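**Iritz Tall Mug, cream-white**
Manufacturer: Condori
Sold by: Stevness Kitchen Supply
Status: in stock, 2,246 pieces

Ceramic mug for staff kitchens, break rooms and self-service coffee points. Straight-sided, high-capacity, single piece. Supplied undecorated.
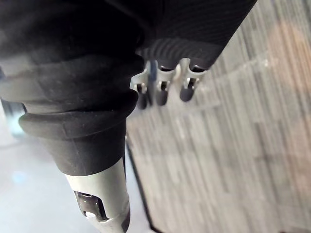
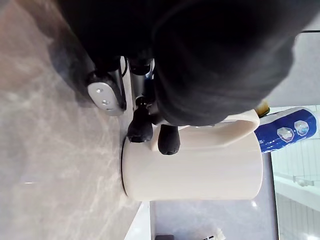
## Overview

The Iritz Tall is the larger of two mugs in the Condori range. The body is a plain cylinder with no taper, so the internal diameter at the bottom matches the diameter at the rim and a standard bottle brush reaches the full inside wall. The outer surface is smooth and carries no relief, lettering or maker's mark above the base. The glaze is Flevulix gloss, applied inside and out and over the handle.

The foot is left unglazed and shows as a thin dark ring where the body meets the counter. The ring is part of the finish and does not wash off. Its width varies slightly from piece to piece. Variation in the ring is not treated as a defect unless the glaze line is chipped or lifts from the body.

The handle is a wide, flat loop with an angular profile. It is attached along the side of the body and takes three fingers of an average adult hand, or four with the little finger below the loop. The flat section spreads the load of a full mug better than a round one of the same weight. Users who prefer to hold a mug by the body should note that the wall is single-layer and will heat up with the contents.

## Specifications

| Property | Value |
|---|---|
| Material | Ceramic |
| Glaze | Flevulix gloss, lead-free |
| Color | Cream-white |
| Form | Straight cylinder, upright |
| Capacity to rim | 590 ml |
| Handle | Flat angular loop |
| Foot | Unglazed ring, dark |
| Wall | Single |
| Case quantity | 30 |
| Lid | Not available |

Capacity is measured to the rim. Working capacity is lower and depends on how far the mug has to be carried. For coffee machines with a preset volume, select the largest single-cup setting and check the level before changing the default for all users.

## Fit

Check the clearance under the spout before ordering. The Iritz Tall stands higher than a regular office mug and does not fit under some compact capsule machines, even with the drip tray removed. The short version fits most of them and uses the same handle.

In a dishwasher, load the mug upside down in the upper rack with the handle turned toward the corner of its space. Racks with a fixed cup shelf may have to run with the shelf folded up. The mugs do not stack. A full rim resting on an unglazed foot will scratch over time, and the straight wall gives no lead-in for nesting.

For open shelving, measure the shelf height with a hand over the rim. A shelf that just clears the mug is awkward to use, and most rim chips reported to us come from contact with the shelf above.

## Counter use

The unglazed foot is fired and ground flat. It sits without rocking on laminate, stone, tile and solid-surface counters. On polished stone and on marble-patterned tops, lift the mug when moving it. Grit caught under the ring can leave fine marks, and these are easiest to see on light gray surfaces under side lighting.

Wipe the counter before setting mugs out to dry. Water held under the foot evaporates slowly and may leave a faint ring of scale in hard-water areas. Diluted vinegar removes scale from the mug. Do not use vinegar on natural marble.

## Care

- Dishwasher safe, household and commercial cycles.
- Microwave safe. The handle may become warm.
- Not for oven, broiler or stovetop.
- Remove tea stains with baking soda and a soft cloth. Scouring powder dulls the gloss.
- Do not pour boiling water into a mug taken directly from a freezer or cold store.
- Withdraw any mug with a chip at the rim or a crack at either handle joint.

Hairline marks that look gray and run in one direction are usually metal transfer from spoons. They sit on top of the glaze and come off with a non-abrasive cream cleaner.

## Packing and ordering

Mugs are packed upright in cardboard dividers. Cases are marked with the firing batch on the short side. The shade of cream differs a little between batches, so order the full quantity at one time if the mugs will be displayed together, and quote the batch when reordering. We match it where stock allows.

Single mugs are sold from the counter at Stevness and are not shipped. Mixed cases of tall and short mugs are available on request with a longer lead time.

Unused mugs can be returned within 30 days in the original dividers. Report transit breakage with the case mark and the number of broken pieces. Broken mugs do not need to be sent back.

## Related items

- Iritz Short Mug, cream-white, same handle and glaze
- Iritz Saucer, fits the short mug only
- Condori divider insert, spare, for storage between events
- Bottle brush, long handle, nylon

The gray version of the Iritz Tall was discontinued in April. Remaining gray stock is sold by the piece at the counter.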